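Re: [lab-quality] Balance checks after a move – how many points?

Remo Monti wrote:
> We moved our three analytical balances from the ground floor to the
> new weighing room in February. The service firm recalibrated them and
> left certificates, but our internal procedure also asks for a
> "suitable performance check" before they go back into use and doesn't
> say what that is. Do people repeat the whole installation routine or
> just do a daily check and sign it off? We have a 55 g and a 200 g
> check weight. Also, does anyone log room temperature against each
> weighing, or only once a day?
>
> Remo

Remo,

We had the same gap in our procedure at Husurham until last year, when we moved the wet chemistry section across to the Baltlow building. The word "suitable" had been in there since the first issue and everyone read it differently.

What we settled on is a short form of the original routine. Repeatability first, ten weighings of the same weight near the bottom of the range you use. Then the corner load test, then linearity at five points. We don't repeat the software checks unless the balance has been connected to a different printer or PC. The two I would not skip are repeatability and corner load, as those are the ones that showed a difference for us after the move. One balance was fine on the service certificate and failed our repeatability limit the next morning. It was sitting under an air supply grille. We moved it to the other end of the bench, levelled it again and it passed.

A daily check on its own is too thin in my view. It tells you the balance reads one weight correctly once. Your 200 g weight is fine for that, but if most of your samples are below 500 mg then neither of your weights says much about the part of the range you use. I would buy or borrow a small one with a certificate.

On temperature, we use a logger in the room set to record every 15 minutes, and the analyst writes the reading on the worksheet once per session. Our limits are 19 to 23 degrees and we aim for 21. Logging against each weighing seemed too much for the work we do. If you are weighing reference standards you may want to be stricter.
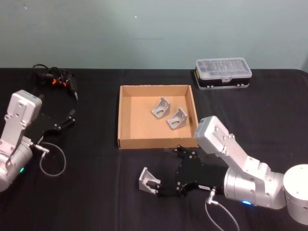 The bench at Baltlow, black cloth on.

We keep the completed form with the service certificate in the equipment file, with a one-page change record on top saying what was moved, from where to where, and who released it. The Hiebert auditor asked for that page before anything else. She also wanted the level and location recorded, so there is now a box for each.

One more point – check that your asset register has the new room number. Ours had the old one for two months and it went down as a minor finding.

I can send the blank form off-list if it is any use. It was written for the Drisell template so the headings may need changing.

Regards,
Husurham lab quality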